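Dirkov two-arm bench kit, four months in

I've had the Dirkov pair bolted to my bench since March and I like it a lot, mostly. It picks up thin rods and sticks better than anything else I've tried, and the padded fingers are lovely. But there's a fault you should know about before you spend the money – after an emergency stop, the grippers squeeze shut the moment power comes back.

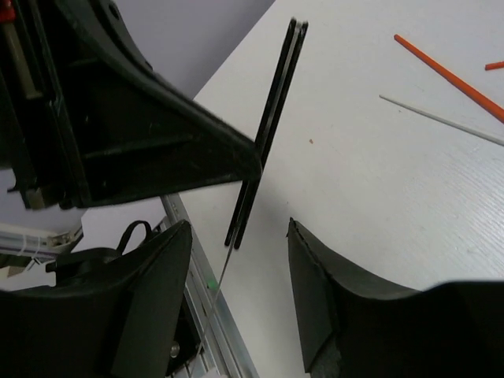 Does the stop button cut both arms? Only the one it's plugged into, so you'll want the splitter lead, sold separately.

I found the squeezing problem with my thumb (bruised, nothing worse!). Since then I've kept my hands well away at switch-on, and I'd say double that if you're doing cutlery. 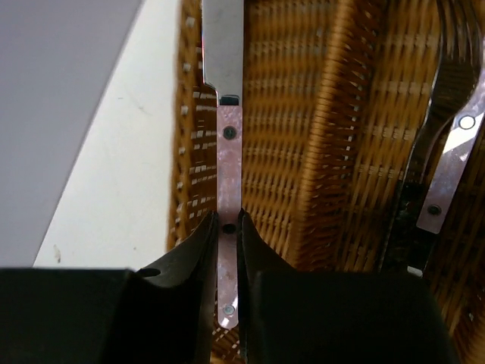

Photo: Anju Bisht

A table knife by the handle is fine in normal use. After a restart, though, mine clamped at full force on 18 of 21 tries, whatever I'd set the limit to. Rigid things put up with it. Wicker doesn't, and I've cracked a few strands on an old basket that way.

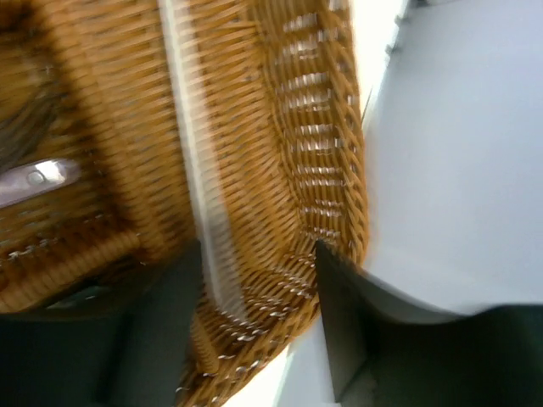 Gripper fingers and wicker, close up.

Nistbridge, who sold me the kit, sent new firmware within the week. It helped one arm and did nothing for the other, so that one's going back. Three stars for now, and I'll change it if the replacement behaves.
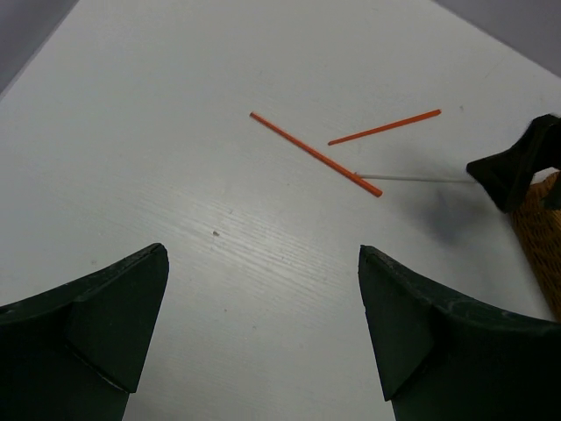
Fidelina Flores replied: Mine did the same until I set the fingers to fully open before every shutdown. It still twitches at switch-on but it hasn't clamped since. Ask them for the older firmware too, the new one made my left arm worse.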